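Wuvville parish recipe cards, transcribed

README, last changed 8 December 2020 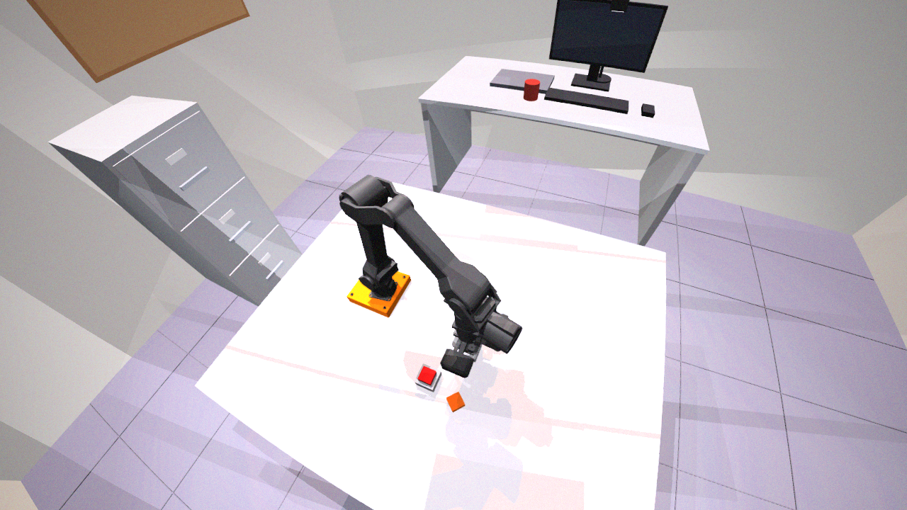 Nilton Grajales asked whether the ounces would be converted to grams. They will stay as written on the cards, and a separate column gives the metric weight.

Contents
cards.csv holds 227 recipes, one per row.
notes.csv holds remarks written on the backs, nearly 600 lines.

Columns
card_no, title, cook, ingredients, method, metric

Spelling is kept, so expect "margerine" and "tumeric". Words we could not read are marked with two question marks. Oven settings are gas marks unless the card says otherwise.

Known problems
Cards 41 and 42 share a method.
The Prelora cake has no baking time.

Version 2 will add the jam cards, planned for March. Corrections by card number, please.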